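Section 4: Comparing camera views in the sim before you commit to a gripper

I know, you want to get straight to the grippers. So did I! But if you skip the cameras you'll spend a whole arvo blaming the fingers for what is really a bad viewpoint (ask me how I know). Erero runs fine on the default bathroom-style rooms, so I just use whichever one loads first.

What you need open

Erero with the Trososis arm profile loaded
The Barasa camera panel, docked wherever you like it
A blank results sheet

Setting up the views

1. Hit Reset Room and wait for the status light to go green. On my old laptop this takes almost 60 seconds, so pop the kettle on.

2. In the camera panel, make 2 slots. Call them Wide and Close. I once called mine Test and Test New, and I'm still sorting out that folder.

3. Set Wide up high and tilted down, so you get plenty of floor plus whatever furniture sits along the walls.

4. Set Close on one object you might want the arm to deal with. I like the slatted wastebasket. The gaps between the bars give the depth channel a proper workout, and the flared rim is a good grasp target for comparing finger shapes later on.

Note: leave the wall texture switched on. A flat colour makes every camera look better than it is.

5. Set both slots to save every 300 steps and run the room for 900. You'll end up with a tidy little stack of frames for each.

6. Open a frame from each slot and check them before going any further. Mine, Wide first and then Close:

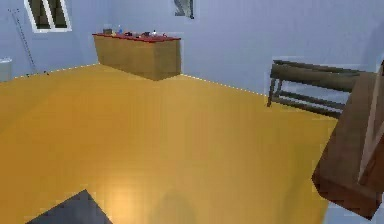
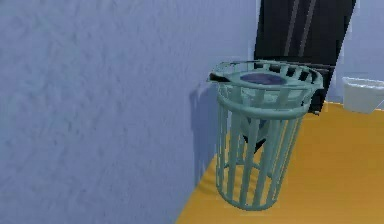

7. If yours are pointing somewhere silly, nudge the tilt and go back to step 5. Small nudges! The slider is touchy.

Caution: don't change the gripper while a run is going. Erero lets you, but it keeps the old collision shape until the next reset and your scores will be rubbish.

Loading the first gripper

8. Go to Tools, then End Effector, and pick the Citholm two-finger. Leave the force on its default for now.

9. Press Reset Room again (yes, again) and check that both camera slots are still listed. If Close has vanished, reload it from the Saved tab and carry on to Section 5.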